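The man who plans a kitchen from the sink outwards

I'd been told to bring an appetite to Laddale, and I was glad I had, as Jarmo Lehtinen had put out rye bread, two sorts of cheese and a pot of coffee before I'd got my coat off. He fits out kitchens under the name Kemppainen (his mother's, "because it looked better on the van") and has done so in and near Usitville for longer than he cares to say. What I wanted to talk to him about was washing up.

"People come to me with a picture of an oven," he said, cutting more bread than the two of us could possibly eat. "Always the oven! I ask them where the wet plates go and they look at me as if I've asked about the drains. Well, I'm going to ask about the drains next."

He grew up in a flat in Dikness with one small sink and a tea towel on the side, and he can still hear his mother shouting about puddles. His first proper job was ripping out a draining board for a neighbour who wanted more worktop. She got her worktop, and he was back there in April putting in a shelf for the crockery that had nowhere to go. 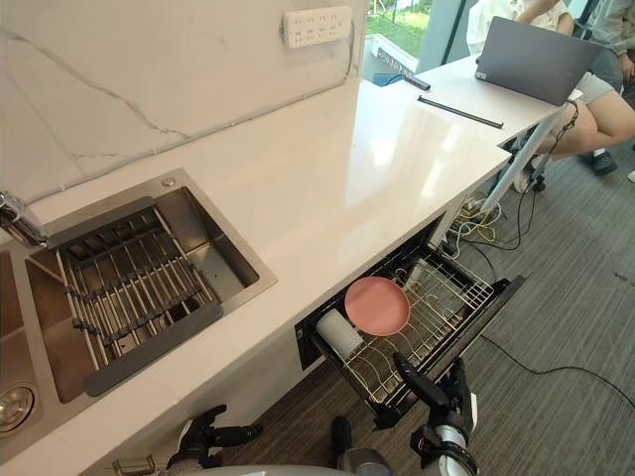 Jarmo's big thing is that you shouldn't have to carry anything dripping. He got quite worked up about it, waving the butter knife, and said most of the kitchens he's called out to have the drying up happening a good three steps from the tap. Give him a rack across the sink any day, like the steel one here with its grey plastic ends, sitting over the larger basin so that whatever falls, falls into the sink. And then the drawer for the dishes goes in below the worktop, a black one in this case, and you bend a bit and pull. "Wash, drip, drawer," he said. "My knees would like it higher, but my knees aren't paying."

I asked whether a rack over the basin didn't get in the way when there's a big pan to scrub, which is my own trouble at home. He gave me a look.

"So lift it off. It's a rack, it isn't bolted down in anybody's kitchen that I've worked in. Where do you put your pans now?"

On the floor, sometimes, I admitted, and he wrote something on the back of an envelope that I wasn't allowed to see.

We moved on to worktops. He likes a white one with a sink in brushed steel, and he likes a splashback that goes well up the wall, because he has watched people rinse a colander. He's less keen on his customers' habit of charging everything they own beside the bread bin. The sockets he'll put high and out of the splashing if they let him, but the leads still come down, and after the leads come the laptops and the post. He has given up fighting it. These days he tries to talk people into a stretch of table at the end of the run, so there's somewhere for all that to land which isn't next to the tap.
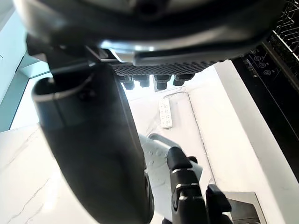 "I had a couple who didn't speak for a whole morning over a cutlery tray," he went on, topping up my cup without asking. "Left of the sink or right of the sink. I went and sat in the van. When I came back they'd decided on two trays, and I charged them for two trays, and they sent me a card at Christmas."

Does he do the washing up himself? He does, every night, straight after eating, with the radio on and the window open if it's warm enough. Glasses first, then plates, pans last, and the water changed once in between. His daughter bought him a dishwasher and he keeps the baking tins in it.

Before I left he handed over the envelope. It was a drawing of my kitchen, done from my moaning alone, with a hook on the wall beside the sink and an arrow pointing to it marked PAN. I've bought the hook.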